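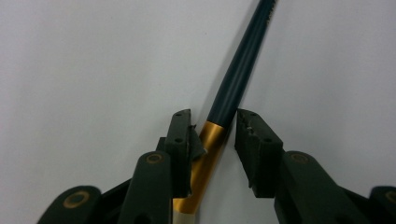 Figure 3. Hand-held gripper with a slender, tapered rod between its finger pads. The inner edges of both pads show wear.

4.2 Pad inspection rule

Pad condition was the most common source of disagreement between the two sites. The Pisard protocol set a fixed replacement interval of 825 grasps, and operators at Neltira replaced pads on sight. We adopted a single rule in July. Pads are inspected before each session, and a pad with a lifted flap or a chipped contact edge (Figure 3) is logged and replaced before the next recording. Recordings made with such a pad are kept – but flagged – so that they can be left out of the force comparisons in Section 5.

Thin objects need a stricter check. A gap on one side of the object is recorded as an off-center grasp, whatever the outcome of the trial. Of the 656 trials with thin objects, Coralie Kereama reviewed all flagged entries against the log.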